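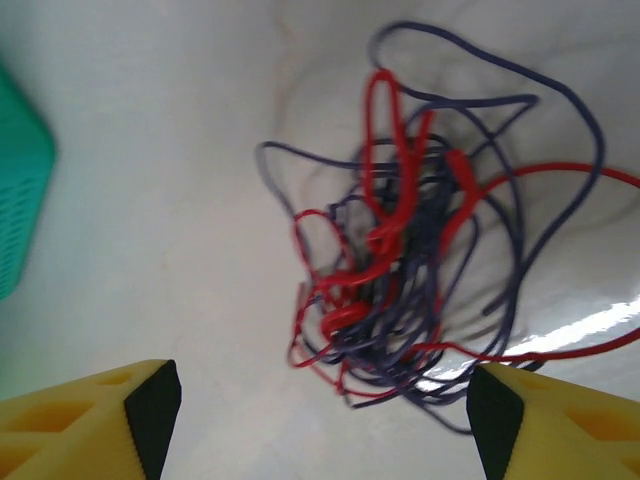

# What does the number on a power bank mean?

Project report, Melport Technical College
Hajar Benmoussa, Thabiso Mahlangu, Siyabonga Radebe
Supervisor: Modupe Eze
Submitted 25/10/2020

## Why we picked this

Every pocket power bank sold in Melport has a big number on the front. The number is in milliamp-hours (mAh) and it is usually the largest thing on the package, larger than the brand. Shops sort by it. Reviewers repeat it. If two banks cost the same, most people take the one with the larger number home.

We wanted to know whether that number tells a buyer anything useful. Our starting guess was that it doesn't, and we should say so up front, because a group that goes looking for a bad result can usually find one. Modupe Eze made us write down what would change our minds before we did any testing. We wrote: "If a bank gives out its printed number at the USB port, or if the package clearly explains why it won't, we are wrong."

The second half of that sentence ended up mattering more than the first.

## What we bought

We tested 3 small power banks, all labeled 3000 mAh. These are the lipstick-sized ones sold near the register, meant to give a phone one emergency charge. We chose a small size on purpose. A full discharge of a large bank takes most of a day at the current we wanted to use, and we only had the electronics room after class.

- **Pirkmont**, bought in a phone repair shop. Plain box, no leaflet.
- **Clodorwood**, bought in a supermarket. The box says "charges your phone in full" and doesn't say which phone.
- **Marulanda**, ordered online. It was the most expensive, and the only one with a printed leaflet that went beyond "do not put in fire."

We paid for all of them ourselves. None of the sellers knew what they were for. We bought one of each, and that is the biggest weakness of this report. One unit can be a dud or a lucky one, and nothing here should be read as a verdict on a brand.

## The part the box leaves out

The printed number describes the cell inside the bank. A lithium cell of this kind sits at a nominal 3.7 volts. A USB port gives out 5 volts. To get from one to the other, the bank has a small circuit that raises the voltage, and when voltage goes up, the available current goes down. Energy is what carries over, and some of it is lost as heat on the way.

So take a perfect cell and a perfect circuit:

- Energy in the cell: 3000 mAh × 3.7 V = 11.1 Wh
- The same energy at 5 V: 11.1 Wh ÷ 5 V = 2220 mAh

Before anything has gone wrong, and before any loss at all, more than a quarter of the printed number has disappeared. Nobody has cheated in the strict sense. The cell may well hold what the box says. But a buyer can't plug a phone into the cell. The buyer only has the port, and the number for the port is either missing or in tiny gray type on the back.

We checked all of our packages for it. Marulanda prints a "rated output capacity" in the leaflet, with the voltage next to it. Clodorwood prints the energy in watt-hours on the bank itself, which lets you work it out if you know how. Pirkmont prints the large number and a picture of a lightning bolt.

## Method

Each bank was charged until its own light said full, then left unplugged for an hour. We connected it to an adjustable electronic load and a USB meter that logs voltage and current, set a constant current, and let it run until the bank switched itself off. The meter adds up the total. We did 3 runs per bank and used the same cable, load setting and wall charger for all of them.

Some things we argued about:

**The current.** Siyabonga wanted to use the highest current printed on each bank, as a phone would try to. Thabiso wanted a gentle one, because it gives the bank its best chance. We went with a moderate setting that all of the banks could hold without complaining. A harder test would have produced worse results, and we suspect a few online testers choose their settings with that in mind.

**The meter.** USB meters of this price are not lab instruments. We compared ours with the bench multimeter and the two agreed well enough for our purpose, but we only checked at one current. Zanele Xaba, the lab technician, pointed out that the bench multimeter was overdue for calibration. We have no answer to that except that both would have to be wrong in the same direction.

**The cable.** A poor cable wastes energy between the bank and whatever is on the other end. We placed the meter directly in the bank's port to keep the cable out of the total. A person charging a phone doesn't get that advantage.

**The finish line.** Banks shut off when they like. One of them let the voltage sag for a while before giving up. We counted everything down to shutoff, including the last few minutes that a real phone might have refused.

## Results

We are quoting one full figure, for the bank whose runs we trust. The Marulanda delivered **1822 mAh** at the port, measured at 5 V. That is the middle result of its runs, and the other two were close to it.

| Quantity (Marulanda) | Value |
|---|---|
| Printed on the front | 3000 mAh |
| Best possible at 5 V, no losses | 2220 mAh |
| Measured at the port | 1822 mAh |
| Measured as share of best possible | 82% |
| Measured as share of printed number | 61% |

Both percentages are correct. A manufacturer would quote the first and an angry customer would quote the second. We think the first is the fair way to judge the engineering and the second is the fair way to judge the box.

The Clodorwood came in lower than the Marulanda on every run, and it got noticeably warmer in the hand. We don't give a total because the logging file for its second run was overwritten, and we didn't want to print an average with a hole in it.

The Pirkmont was the strange one. Its runs disagreed with each other so badly that any single number would be misleading. On the first run it shut off early, came back when we unplugged and replugged it, and carried on. Does the part after replugging count? We couldn't agree. If it does, the Pirkmont looks mediocre. If it doesn't, it looks terrible. Its charge light may also be lying about being full, and our method depends on that light. We would need to open the case to find out, and our risk assessment did not allow it.

## Did we turn out to be wrong?

Partly. By our own written rule, no bank gave out its printed number at the port, so the first test is failed by all of them. On the second, the Marulanda leaflet does explain the gap. Thabiso argues that this meets our condition and we should say so. Hajar argues that "clearly" was in the sentence for a reason, and a folded leaflet you can only read after paying isn't clear. Siyabonga agrees with Thabiso about the wording and with Hajar about the shopping.

Where we ended up: we overestimated how much of the gap was poor quality. We had expected cells far smaller than claimed. For the Marulanda at least, most of the gap comes from the choice of unit, and that choice is common to the whole shelf. A company that printed only the port figure would look worse than its neighbors while selling the same thing. We can see why none of them wants to go first.

What we don't accept is the argument, repeated on several seller pages we read, that mAh is used because "customers understand it." We asked classmates what they thought the number meant. The usual answer was "how many charges you get," and it isn't that.

## Things we would not claim

- That the most expensive bank is best. It was in our test, once, with one unit.
- That any of these banks would do better or worse after a year. We have no aging data. We began planning in April and lost a lot of that time to getting room access, so a long-term test was never going to happen.
- That a phone would receive what our meter recorded. The phone has its own losses, and they would need a separate project.
- That larger banks behave the same way. The voltage arithmetic is the same, but the circuits may be better.

## If you are buying one

Look for watt-hours, usually marked Wh, in the small print on the bank itself. It doesn't depend on voltage, so you can compare two banks directly. If there is only mAh, multiply by 3.7 and divide by 5, then take off a bit more for losses. If the seller gives no energy figure anywhere, we would leave it on the shelf — though we admit that rule would also rule out some decent products with lazy packaging.

Treat star ratings with care too. Most of the reviews we read for these banks were written within days of delivery, and praised the color.

## Next steps

Another group could repeat this with several units of each model, which would fix our largest problem for not much money. They should copy the log file off the meter after every run, before starting the next one. Someone should get the multimeter calibrated first. The load, the meter and our remaining logs are with Zanele Xaba in the electronics room, and the Pirkmont is in a labeled bag on the same shelf. It should not be charged unattended.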